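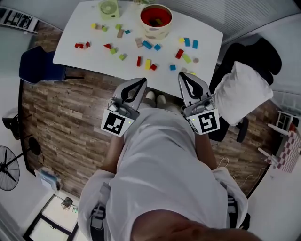 At the white table, February.

Prumelow Heritage Orchard Register
Progress report, second period
Prepared by Gobnait Moynihan, project coordinator

Summary of the period

In the first report I explained that the old card index of the orchard was in worse order than we believed when we wrote the application. I am pleased to inform you that the index has now been fully sorted. It contains 2,211 cards. Of these, 1,014 have been typed into the new register and checked against the planting map. The work on the remaining cards continues, and I expect that the typing will go faster from now on, as the most difficult drawers were done first.

The budget is on track, with the exception of fencing, which is explained below. We do not ask for additional money in this period. We do ask for permission to move a part of the printing budget.

The register

The cards were written by several growers over many years and each of them had his or her own habits. Some wrote the variety name as it was on the nursery label, some wrote the name used in the family, and in the drawer for the creek paddocks a good part of the cards give only a row and a colour of the fruit. For this reason we decided to keep two fields for the name: the name on the card, exactly as written, also with the mistakes, and the accepted name, which stays empty until somebody with knowledge of the variety has confirmed it. I know that the first plan had one field only. The change cost us about a fortnight and I am convinced it was correct.

The register is kept in the Polák database, as agreed. The import function has given us trouble with the accents and with cards which have writing on both sides. The supplier corrected the first problem after we sent them samples. For the second we now type the back of the card as a separate note. This is slower, however the notes are often the most interesting part. On the back of a quince card we found the instructions for a jelly, and on another one a complaint regarding a neighbour's cattle.

Field checking

Checking in the rows started in the upper block, above the machinery shed. We walk with the printed map, look for the metal tag, and compare. Where the tag has been lost, the tree receives a temporary tag of yellow plastic until the identity is settled. During this period 58 trees that are alive in the rows were found to have no card at all. Most of them stand along the Skosen track and were probably planted after the index was closed. They have been added to the register with a separate mark, so that they can be taken out again if the growers' families can show us other papers.

The heat in February made the walking very tiring and we changed the start to 6 in the morning. By the late morning we go inside and do the desk work. The upper block is finished except for the last rows near the dam, where the blackberry has grown over the trees and must be cleared by a contractor. I have one quote already and wait for another.

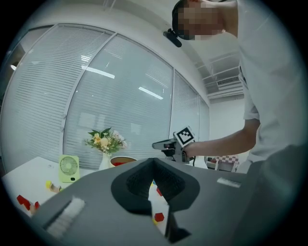

Grafting and material from old trees

In the application we promised to take cuttings from the trees that are in poor condition. This is winter work and it has not started. What we could do in this period is the list. A tree goes on the list when it is the only one of its name in the register and when the trunk shows rot or serious borer damage. I must say that the list is longer than I would like. The pears are generally healthy. The plums are in bad shape, especially in the low corner where the water stands after rain, and I would like to take cuttings from all of them, also those which are not the last of their name.

The rootstock has been ordered from the Polten nursery, to be delivered bare-rooted. They asked for a deposit of half the price, which we paid from the plant material line. If the delivery comes too early we can heel the stock into the sand bed behind the packing shed, which was cleaned and refilled for this purpose.

Fencing

The fence on the creek side is more expensive than planned. The old posts looked sound from the track, but when the contractor pushed on them many were broken at ground level. Replacing the wire alone, as we wrote in the application, makes no sense in this condition. We have therefore completed the part next to the young trees, where the kangaroos enter, and stopped there. I will write to you separately with a revised cost for the remaining length. Please do not treat this report as the request.

Training and open mornings

We held both of the open mornings planned for this period. The first one was poorly attended, I think owing to the football carnival in town. The second was much better. Up to 2 visitors at a time can use the reading desk with the original cards, and there was a queue for it through the whole morning. Several people brought photographs of the orchard from home and allowed us to scan them. One family could name every person in a picking crew, and with this information we could date a group of cards that had no year.

The booklet on reading old tags and labels is written and has gone to a designer. The first draft was too technical and I have made it shorter.

Request regarding the printing budget

As the booklet will be shorter, the printing will cost less. I ask for your agreement to use the difference for archive boxes. The present drawers are dry but the wood is acidic and the lower cards have become brown at the edges. The quote for the boxes is attached, together with the updated budget table.

Next period

Typing of the cards for the creek paddocks; clearing and checking of the last rows at the dam; cuttings and bench grafting from the list; delivery of the booklet. I am away for the first part of the school holidays, and during this time please send any questions to the general Prumelow address.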